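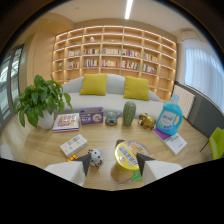

Two open gripper fingers over a round table of household items, with a yellow tin lid and green-handled scissors between them.

Buying grippers and robot arms: questions we get asked

Kept up by Ludivine Marchal and Rongrong Kang, equipment desk, Kernham. Last gone over in October.

Do we need a robot arm at all?

Possibly not this year. Most requests that reach us name an arm first and a task second, and we send those back. Write down the objects you want handled, where they sit and who will be in the room. If your work for the next few months is collecting demonstrations by hand, a pair of hand-held grippers will do and the arm can wait.

Is a hand-held gripper just the cheap version?

It is cheaper, and it does a different job. A person carries it, so you learn nothing about payload, reach or how the arm behaves near a wall. What you do get is a lot of handling in ordinary rooms. Be wary of any supplier who says the recordings will "transfer straight across" to their arm. Ask which arm, which fingers and who tried it.

What should I put on the table for a trial?

Your own things, and awkward ones. A thin lid, scissors, a plush toy and a full-sized detergent bottle ask very different things of the same two fingers. Győző Pintér sat through a Trarkier demonstration where every object was a foam block. We came away knowing that it could pick up foam blocks.

The brochure says 100 per cent success. Can I use that in my case for funding?

No. We take it out every time. Ask how many attempts, on which objects, and who put them back between goes. If the answer is a video, ask for the uncut one.

How many units should I ask for?

2 per site, unless you can show that one person at a time will be using them. One is usually on charge or waiting for a part. Wernness quoted us for a "starter set" of 39, which tells you more about their sales targets than about our needs.

What do people leave out of the budget?

Fingertips, mainly. They wear, and some makers sell them only in full sets. After that it is storage for the recordings, spare cables, somebody's time to check the footage, and the household bits and pieces themselves. Hervieu charges 982 for a yearly support plan on top of the purchase price. Agathe Bouvier asked what was in it and got a phone number and a discount on the next year's plan. She didn't sign.

Do I have to build a mock living room?

Please don't, at least not out of the equipment budget. A room with a table, a sofa, shelves and a window is enough to start with, and daylight through a window is a fairer test than a dark lab with two lamps. If you must buy furniture, put it on its own line so that we can argue about it separately.

Should we lease instead?

Sometimes. Leasing makes sense for arms you aren't sure of. Read the return terms closely – "good working order" has been stretched to cover scratches on a base plate. For hand-held kit we have never seen a lease that was worth the paperwork.

Will the price come down if we wait?

We are told so every year by the same people who tell us to buy before the price goes up. Plan on the quote in your hand, and check the date it runs out.

Can a supplier's software licence be paid from the equipment line?

Only the first year. Normand Perron in finance will ask what happens to your recordings if the licence lapses, so find out beforehand and get it in writing. "You can export at any time" isn't enough. We want the file format and a sample file that opens on one of our own machines.

Who signs off?

Under the small purchases limit, your head of group. Over it, the form goes to Rongrong with two quotes and the trial notes attached. Forms without trial notes go to the bottom of the pile.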